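Tudeck is a plain-text collection of kitchen recipes, typed up from the card boxes of people in and near Stirnham who were kind enough to lend them and patient enough to wait for them back. It holds more than 400 recipes. A fair share of them are for potato salad.

# Tudeck

## What's in the folder

- `cards/` – one text file per recipe, named after the title on the card, or after the first ingredient when the card has no title
- `boxes.csv` – which box each card came from, with the lender's initials
- `units.md` – our best guesses at what people meant by "a glass," "a knob" and "the blue cup"
- `disputes.md` – read this before writing to us about the plum cake

Each card file has a short block at the top and then the text as written:

```
title: Plum cake (Mother's)
box: 3
language: en
serves: unknown
tried: yes
---
```

`serves` is unknown most of the time. People who cook for their own family don't write down how many of them there are.

## How it was typed

Edeltraud Hinrichs typed boxes 1 and 2. Bindu Shenoy typed box 3, which had been stored next to a radiator and came apart in layers. Spelling is kept as found. "Tabelspoon" stays, and so does "cinammon," in all three of its versions. If a word couldn't be read it is marked `[?]`. If a word could be read but made no sense, it is left alone, on the theory that the cook knew something we don't.

Stains are not recorded. We tried that for a while and the field filled up with the word "butter."

## Units

No conversions have been made in the card files. `units.md` has a table you can apply yourself, and it comes with these warnings:

- A "cup" in box 1 is a teacup. A "cup" in box 2 is whatever was clean.
- Oven settings are given as numbers, as "hot," or as "like for bread." The last one only helps if you already bake bread.
- "Kuhlmann" in box 2 is a tin size, named after the shop that sold the tins. It holds batter for 21 small cakes, or one large one with a sunken middle.

Mugs got their own section after Bindu measured the ones in her cupboard and stopped speaking to the rest of us until lunch.
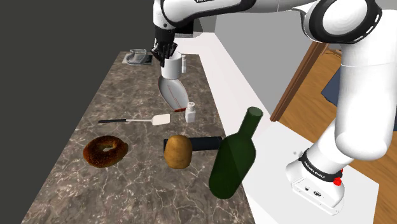
Several late cards, mostly box 3, call for "a mug of flour" and leave it there. A white mug with a rounded handle, like the one over the marbled counter, could hold nearly anything as far as a cake is concerned, and the card won't tell you if it should be level or heaped. We suggest picking one mug, using it for everything in the recipe, and not lending it out. The proportions will then be right even if the cake is a strange size.

## Known problems

- Card 2 in box 1 ends with "then as usual." We have no idea.
- Two cards are the same soup under different names. Both families have been told. See `disputes.md`.
- The Brovmont dumplings have no cooking time. Edeltraud boils hers until she is bored.
- Advice on canning and preserving is old and has not been checked. Please don't follow it.

## Using it

Copy, print, cook, change the salt. If you publish a card, keep the lender's initials with it. Corrections are welcome as a plain note with the box number and the file name. Claims that your grandmother's version was better will be filed under `disputes.md`, in the order they arrive. Box 4 is promised for December, if its owner can find the lid.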